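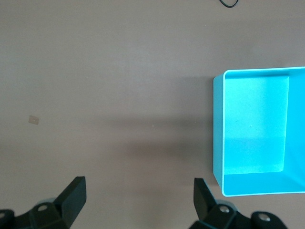 An open blue tray on the sorting table

About Hetus Packing School

We have been teaching people to sort, pack and put things away for longer than some of our students have been alive, and we still start everybody off with an open tray and a clear table. It surprises people a little. They arrive expecting labels and tape guns and big cartons (we do get to those, we promise!), and on the first morning we hand them a shallow tray and ask them where they would like to put it.

Hetus was started by Matilde Gouveia, who had spent years in the back room of a mail-order button and ribbon business and had grown tired of watching good people hunt for things. She rented one room above the Lindberg bakery, borrowed 3 tables, and ran a Saturday class on small-parts packing. Venla Karppinen was in that first class, stayed behind to help sweep up, and now runs our whole teaching program. The bakery is still downstairs, and yes, the smell does come up through the floor at around ten, which is when we take our break.

These days we have 437 students a year on our evening and daytime courses. Some come from stockrooms and repair shops, some from school kitchens and libraries, and quite a few just want to get the better of their own garage. We are happy to have every one of them.

We like shallow trays because you can see into them from your chair, and we like bright ones because a bright tray is easy to find again on a dull gray table when your hands are full. Ilídio Esteves, who teaches the bench classes, will talk to you about tray colors for as long as you let him - bring a coffee. Sérgio Vieira looks after our lending shelf, where students can take home trays and dividers for up to two weeks and try things out on their own workbench or kitchen counter.

Classes stay small, and we keep them that way even when the waiting list gets long. Our next beginners' course opens in February, with daytime and evening places. If the fee is a worry, please write to Jaime Godinho in the office before you decide against it, and he will go through the options with you.

Visitors are always welcome to sit in on a morning class. Come up the side stairs, ring the bell twice, and somebody will find you a chair.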